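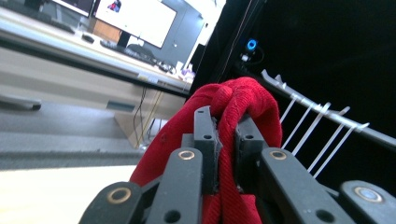
The red stock, crumpled, with lint.

Soft red stock won't hang right on a wire spinner rack, and collects every fiber in the building

Genowefa Jasińska
12 Nov 2023
3 min read

I look after the small merchandise corner at Skevwood, a title that came with a key and no budget. We sell soft printed stuff in one color, red, chosen by somebody who has never owned a lint roller. It goes on a white wire spinner rack we bought secondhand from a place in Trulldale that was closing down. I should have asked why.

Two problems. First, anything soft folds over the wire and stays folded. By the end of the day the rack looks like a laundry line after a storm. Second, pale fuzz. It shows on the red from across the room, and a damp cloth only moves it somewhere more visible.

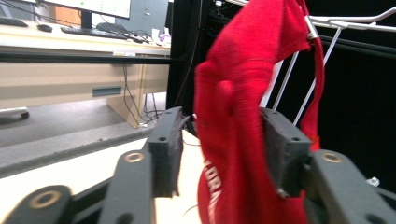

Lettering on its side, creases throughout.

The printing is the part I care about. It's bold white on red, and once the fabric bunches up all you get is a fragment like "ORA", read sideways. People tilt their heads politely and then leave. I don't want to iron over the letters, having already ruined one that way in March (they went shiny and then stuck to the iron, which now also says something).

Is there a way to get creases out without touching the print? And should I give up on the spinner? We have up to 474 pieces to get through, so please nothing that involves hand-stitching.

Saber

Steam, no contact. Turn it inside out, hang it up, and run a handheld steamer a few inches from the fabric. Smooth it with your palm once it has cooled off a bit, then leave it alone until it's completely dry. Don't stack them warm or you'll press in a fresh set of creases and have to do it again, which I have done.

If you only own an iron, use low heat, inside out, a cotton dish towel on top, and go around the letters. Check the care tag first in case it says no heat at all. Test one you don't love.

For the fuzz, a sticky roller, used dry, always in one direction. A rubber glove works too and makes you look like you're about to examine the merchandise. Snip loose threads with small scissors. Pulling them is how you get a hole. And keep the red stuff away from whatever is shedding, probably a towel or somebody's sweater.

Inell

Get a different rack. Spinners are for postcards.

Genowefa Jasińska

Thank you both, one of you at greater length. The steaming works. I did a batch last night and the letters survived. The glove also works and I will be taking no comments on how it looked.

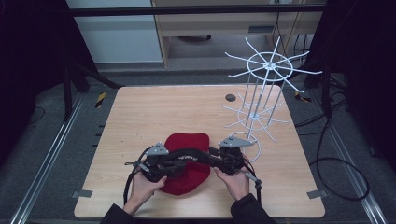
Getting rid of the spinner isn't up to me, so I'm trying to make it behave. My current idea is to hang things only from the top, where they can drop straight down, and keep the thin rods below for cards. The trouble is that the upper tier is a wheel of bare wire spokes, and some of them bend slightly at the tips, so I can't tell whether that would hold a loop or let it slide off. I could also lay a few pieces flat on the wooden table beside the rack and call it a display. Has anyone put clips on spokes like these?

Saber

Yes, small curtain clips, the kind with a ring. Slide the ring over the spoke, clip the fabric at 2 points so it hangs open, and put a dab of clear silicone on the spoke behind the ring if it wanders. Let the silicone cure before you hang anything red on it. Load opposite sides as you go, or the whole thing leans and squeaks when people turn it.

I'd do the table as well. Fold with the printing on top, 3 to a pile at most, since customers will dig for the bottom one regardless. Put the rest in a lidded box under the table and refill when it gets thin.

Inell

Clips are fine. I'd still get a different rack.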